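The Toilet Aisle, Slowly

Most people buy a toilet the way they buy a water heater. The old one fails, there is a rush, and whatever is in stock goes into the truck. I have done it twice that way. For the third one I had time, because the bathroom was going to be torn up anyway, and I spent the better part of a September looking at toilets.

The choice is wider than I expected. The spring catalog from Groltholm, a plumbing distributor that supplies most of the contractors in my county, lists 562 toilets if you count every height and every color of white. There are three whites. Side by side you can tell them apart, and once the toilet is home with nothing but a painted wall behind it, you can't.

The first decision is one piece or two. A two-piece toilet has a tank that bolts onto the bowl, with a gasket between them. It is cheaper, it is lighter to carry up a flight of stairs, and if you crack the tank you can replace the tank. A one-piece is cast with the tank and bowl together. There is no seam between them to clean and no tank bolts to corrode. It is also heavy and awkward to hold, and the people who install them charge accordingly. At Cesetti, the showroom where I ended up doing most of my looking, the one-piece models ran from $222 to $1,728. The cheap one and the expensive one flushed on the same amount of water.

Past a certain price you are paying for shape. The skirted models hide the trapway behind a smooth side, so there are fewer curves to wipe. They also hide the floor bolts, and some need a special bracket and a long reach to tighten. The plumber who did our downstairs bathroom adds an hour for those.

Then there is height. Standard seats are about 15 inches off the floor. Chair height is a couple of inches more and has become the default in many showrooms, to the point that you may have to ask for the lower one. Tall people and people with bad knees like it. Children and short adults often don't. Sit on both before you decide – fully dressed, lid down, nobody in the store will look twice.

The rough-in matters more than any of this. Measure from the finished wall to the center of the floor bolts, leaving out the baseboard. In most houses it is 12 inches. In older ones it may be 10 or 14, and that rules out a large share of what is on the floor. I saw a couple at Cesetti fall for a low, rounded model and learn that it came in 12 only. They had a 10. They went home with something else.

Look at the tank lid, too. Lift it if the store allows. A lid should sit without rocking, and you should be able to get it off without moving whatever is on the wall above. Flat lids end up holding a box of tissues and a candle. Rounded ones hold nothing for long, and some buyers choose them for that reason.

The flush control is a matter of habit. A side lever is easy to find in the dark and easy to fix. Buttons on top look cleaner and give you two volumes, but the small parts under them vary from maker to maker, and a replacement may have to be ordered. I asked about spares for a Zasport dual-flush valve and was told nine days. For a plain flapper the answer was a hook on the wall by the register.

Seats are often sold separately, which surprises people at checkout. Bring the bowl shape with you, round or elongated. Slow-close hinges are worth the money in a house with children. Quick-release ones, where the whole seat lifts off for cleaning, are worth it in any house.

Plan the small things at the same time. The paper holder should be reachable without twisting, a little forward of the bowl's front edge if there is a side wall. One with a shelf on top will collect phones. Leave room for a brush, and leave room beside the tank for the shutoff valve, which you will someday need to turn in a hurry. 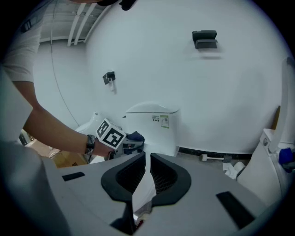 Delivery deserves a question before you pay. Hrytsenko, the freight outfit many of the showrooms here use, brings a toilet to the curb and no farther unless you ask for more. Open the box before you sign. Run a hand along the base and inside the rim, and put a level across the bowl, since a warped foot will rock on a flat floor for as long as you own it.

Mine cost $953 with the seat. It is a one-piece in the middle white, with a plain side lever, and it took two people to get it through the bathroom door.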